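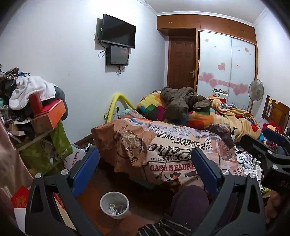 Bedding, clothes, bags and boxes share the space in a crowded bedroom.

Renata Huenchumán moved house with 49 boxes and a duvet she refused to pack, and when I rang her she was sitting on the stairs eating toast. "I've never been so happy," she said. She had just left a three-bedroom semi for two rooms above a bakery in Inetberg, and the smell at five in the morning is, she swears, worth the rent on its own.

I love talking to people who have moved somewhere smaller. They can tell you what they kept and exactly why, and the answers are wonderful! Renata gave away a dining table that seats eight but held on to 118 cookery books, most of them splashed with something. They live on a shelf that runs over the doors and right round the kitchen, and she reaches them with a broom handle and a fair bit of nerve.

Abelardo Ibarra went further. He swapped a farmhouse outside Kilel for a flat in Plerkero that he can cross in nine steps, and he did it in April, in the rain, with a van that had to make three trips. His piano came too. It takes up most of one wall, so he eats his supper at it with the lid down (soup only on a tray, he has learnt).

What surprised him was the street. In Kilel he drove to buy milk; now he knows the woman at the ironmonger's, both her dogs and the whole saga of her new boiler. He plays with the window open in the evenings and people shout up requests. Last week somebody wanted a tango, and he's been practising it ever since.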